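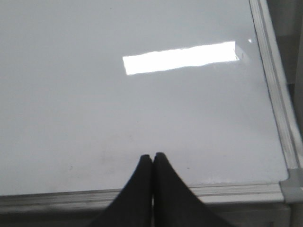
Whiteboard, overhead light reflected in the surface.

12 shares | 3 comments

jurndale-meetings: README

Last updated September 30, 2018

What this is

A table of 549 work meetings logged by 19 teams at the Jurndale offices. Each row is one meeting: planned length, logged length, number of people invited, number who came, and whether the meeting was booked as "standing" or "seated."

The log was set up to test the claim that standing meetings are shorter. You have probably heard it. You may have been made to stand because of it. I was asked to clean the data after a slide had already gone out saying the question was settled, and I don't think the data can carry that slide.

Files

meetings.csv — one row per meeting
teams.csv — team code, office, usual meeting day
changes.txt — every edit I made by hand, with the old value

Columns that need care

planned_min comes from the calendar. Most calendars offer 30 or 60 minutes and people take what they are offered, so treat it as a habit more than a plan.

logged_min was typed in by whoever ran the meeting, often at the end of the day. Far too many values end in 0 or 5. If you want to report a difference of a minute or two, please don't.

format says how the meeting was booked. It does not say how anyone spent it. Two teams told me their standing meetings had chairs. I left their rows as booked and flagged them in format_note.

topic was free text and is now one of 4 broad groups. I did the grouping alone, so there is no second opinion to compare it with. The original text has been removed, as it named clients.

Known problems

Teams picked their own format. The ones that chose to stand were mostly the ones already holding short daily check-ins. Budget reviews were seated almost without exception. Compare the two columns with no further thought and you will learn that check-ins are shorter than budget reviews.

Canceled meetings are missing. Some teams deleted them, some logged them as zero minutes, and I dropped the zeros because I couldn't tell which were real.

The Nallham office joined late and used the Staleo booking tool, which closes a meeting on its own when the slot ends. Its logged lengths match its planned lengths suspiciously well. Use tool = "staleo" to filter those rows out and see what is left of your result.

There are 3 rows with a negative length. They are still in the file. I have asked what they mean and have not had an answer.

What I'd use it for

Practice with messy time data. Looking at how logged lengths pile up on round numbers. Checking whether big invite lists go with low turnout, a question this table can at least begin to answer.

I would not use it to set policy, buy furniture, or rank teams. The Marinho summary going around quotes an earlier version with the duplicate rows still in, so its averages won't match yours.

Corrections are welcome, especially from anyone who kept notes at the time. Send the row number and the value you think is right, and say how you know.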